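Fruit Growing for Small Plots, Session 4: The Fig
Notes to go with the talk. Tutor: Rhun Harries

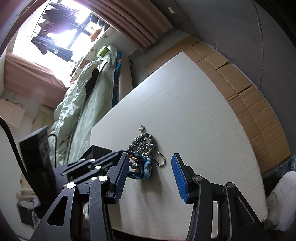
Do you need two fig trees to get fruit?
One is enough. The figs sold for gardens in this country set fruit without pollination, and the wasp you may have read about doesn't live here. If a nursery tells you that you need a "partner tree", they are selling you a second tree.

1. What the plant is
Ficus carica, a member of the mulberry family, native to western Asia and the eastern Mediterranean. It drops its leaves in winter. The milky sap irritates skin, more so in sunshine, so wear gloves and long sleeves when you cut it. What we call the fruit is a hollow fleshy stem end with the flowers on the inside. This matters less to the gardener than the books suggest, but it does explain why you never see a fig tree in blossom.

2. Restricting the roots
Every gardening column repeats that a fig must have its roots boxed in or it will give you leaves and no figs. I have my doubts about "must". An unrestricted tree in rich ground will certainly grow large, and it will be slow to settle down and crop. But there are plenty of old trees in open ground, never boxed, which fruit well most years. What they usually have is poor stony soil and a hot wall.
If your soil is heavy and well fed, build the pit: paving slabs on four sides, rubble in the bottom, the slabs standing a little proud of the soil. If your soil is thin, I would save the money. Iestyn Price disagrees with me on this and will say so in Session 6.
Pots work. They also need watering every day in a hot spell, and a pot that dries out once in July can drop its whole crop.

3. Which crop are you growing?
This is where most beginners go wrong. In late summer a fig carries fruit at two stages:
Large green figs that have not ripened. By the end of September these are finished. Take them off.
Tiny ones, pea-sized or smaller, near the shoot tips. These are next year's crop. Leave them alone.
You will meet people who leave the large ones on "in case". In case of what? They will not ripen in a British winter outdoors. I have left them on as a test and got mush. Whether removing them improves the next crop by much is harder to say, and I have not seen a trial that convinced me.

4. Pruning
Late winter: dead wood, crossing branches, anything growing straight into the wall.
Early summer: pinch the new shoots back to five or six leaves.
The summer pinching is said to bring on the embryo figs. It seems to, on wall-trained trees. On a bush in the open I can't tell the difference.

5. Feeding
You will be told to use a special fig feed. Read the back of the packet. Tomato feed has the potash you want and costs less. Start when the figs begin to swell and stop when they start to ripen. Trees in open ground with a yearly mulch may need nothing.

6. Varieties
Brown Turkey: dependable, and still the one to buy first.
Brunswick: bigger fruit, lighter crop.
White Marseilles: pale and sweet, wants a good wall.
"Hardy to anything" on a label means very little. Ask where the tree was grown and whether it stood outside last winter.

7. Seller's claims, for discussion
Vasanthi Kanagaratnam brought in a leaflet from a nursery called Gittins promising 100 figs from a potted tree in its second year. Before next time, write down what you would want to know before believing it. What size of pot? Under glass or out? Were they ripe figs, or did someone count the embryos as well? My own second-year tree gave me four, and the blackbirds had two of those.

8. Before Session 5
Look at a fig near you and find the embryo fruits.
Bring secateurs. Meirion Morris will show us how to take hardwood cuttings, and there will be prunings from the Brown Turkey to practise on.
Reading: the chapter on wall fruit. Skip the page on ripening figs with a drop of olive oil unless you have a lot of spare time.

Notes revised 06/03/2023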